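Print this page
E-mail this page

Why Do People Sweep the Ice? Curling Explained for Kids

18 January 2018

The first time I saw curling, I was nine and I thought somebody had spilled something. Two grown-ups were running down the ice with brooms, scrubbing like mad, and a third one was yelling at them to scrub harder! I asked my aunt what they were cleaning up. She laughed so much she had to sit down.

They weren't cleaning. They were steering a rock. And since there's going to be a lot of curling on TV in February, I want to tell you how it works, so that you can be the one who explains it to the grown-ups on the couch.

First, the rock. Players call it a stone, and it's made of granite with a handle on top. It weighs about 19 kilograms, which is as much as a lot of kindergartners. You don't throw it through the air (please don't!). You crouch down, push off with one foot and slide along with the stone in front of you, and then you let go. Once it's on its way, your hand can't touch it again.

At the far end of the ice there's a big target painted in rings. It's called the house, and the very middle is the button. You want your stones closer to the button than the other team's stones. That's pretty much the whole game, except that it's so much harder than it sounds.

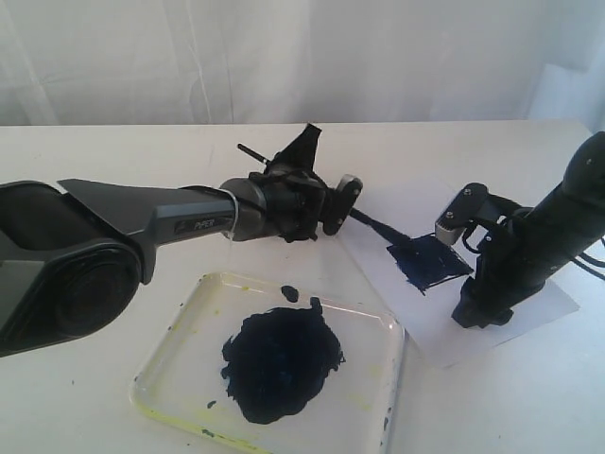
The other team gets to play too, of course. You take turns, one stone each, and they're allowed to bump your lovely stone right out of the rings. So sometimes you don't aim for the middle at all. You stop a stone out in front of the house, like parking a car across a driveway, and it gets in the way of anybody who wants to hit the one behind it. A stone like that is called a guard. My favorite shot is the one where you curl around a guard and hide behind it.

Curl around it? Yes! When you let go of the stone, you give the handle a tiny turn. The stone spins slowly as it slides, and its path bends. People have been arguing for years about exactly why it bends the way it does, and scientists still write papers about it.

The ice is a bit odd as well. It isn't smooth like the ice for figure skating. Before a game, somebody walks backward down the sheet (that's the name for the long strip of ice you play on) and sprinkles it with little drops of water. The drops freeze into bumps, and the bumps are called pebble. The stone rides on top of them. If you ever get to go out on a sheet, kneel down and run your glove over it. It feels a little like orange peel.

Now for the brooms. When you rub the ice fast and hard in front of a moving stone, you warm up the top of the pebble just a little. The stone doesn't slow down as quickly, so it goes farther, and it stays straighter too. If your teammate pushed the stone too softly, you sweep like crazy. If it's going too fast, you keep your broom up and hope.

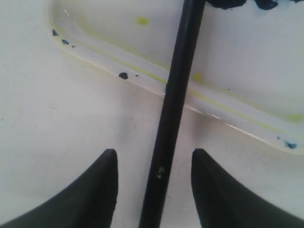
Two black gripper fingers with a thin black rod between them.

The person doing most of the yelling is the skip. The skip is the captain, and usually stands down by the house, holding out a broom as a target for the thrower to aim at. "Hurry!" or "Hard!" means sweep. "Whoa!" or "Off!" means stop. It's loud because the sheet is so long, and nobody is mad at anybody (well, mostly).

There are four players on a team, and each one throws two stones. When both teams have thrown all their stones, that's one end. An end is like an inning in baseball. Then you look at the house. Only one team can score in each end, and that's the team with the stone closest to the middle. They get one point for that stone, and another point for each of their other stones that beats the other team's best one. So if red has the three closest stones and then comes a yellow one, red gets 3 points and yellow gets nothing.

Throwing the very last stone of an end is a big advantage. It's called having the hammer. If you score, the other team gets the hammer next time, so teams sometimes miss everything on purpose and score zero, just to keep it!

I learned on the two old sheets at the Amrani rink in Candeck, where the heater over the bench only worked on one side. My team was called Zimetti, after the pizza place that bought our jackets. We once played in the big arena in Listavitz, which has 3,892 seats, and I think eleven of them had people in them. I fell over on my first throw. The stone went in anyway.

One more thing to watch for on TV: before the game starts, everybody shakes hands and says "Good curling." They shake hands again at the end, whoever won.

Print this page
E-mail this page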